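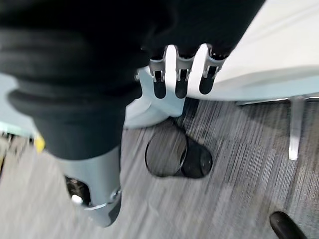

Home Products Manuals Spare Parts Contact

This site uses cookies to remember your language and model. Accept / Settings

Findell Water Softener — Section 7: First Fill and Programming

Complete Section 6 (bypass valve and drain line) before you start. The power supply stays unplugged until step 4.

1. Lift the lid off the salt tank and check that the float moves freely in its tube.

2. Pour in two gallons of clean water. Later fills are automatic.

3. Add salt pellets to the line molded on the inside wall. Do not use rock salt. It leaves grit in the bottom of the tank and can block the float.

4. Plug in the power supply. The display shows the software version, then 12:00.

5. Hold SET until the clock flashes. Use the arrows to enter the time, then press SET again.

6. Enter the hardness of your water in grains. City supplies usually publish this figure. For a well, use a test strip or send a sample to a lab.

7. Turn the bypass valve a quarter of the way toward SERVICE and wait until the sound of air stops. Then open it fully.

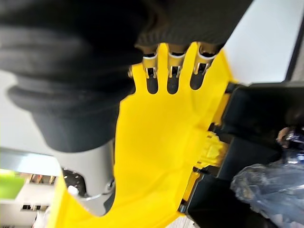
Yellow palm and metal finger joints, close view

CAUTION: Opening the bypass valve all at once can push resin into the house pipes.

8. Press and hold REGEN. The first cycle runs for 51 minutes. You can use cold water during this time, but it will be hard.

Note: Water from the hot tap stays hard until the water heater has been emptied by normal use — allow a few days.

Note: If the Triltano pre-filter is fitted, flush it before step 7. See the sheet packed with the filter.

If the display shows E46, the valve motor has not reached its home position. Unplug the unit, wait a minute and plug it in again. If the code returns, contact the Morin service desk.

Comments (3)

Guest: Where is the line inside the tank? Mine is the Mudley cabinet version and I can't find one.

Guest: Same cabinet here. It's on the back wall, under the float tube. Use a flashlight.

Guest: E46 went away after the second restart, thanks.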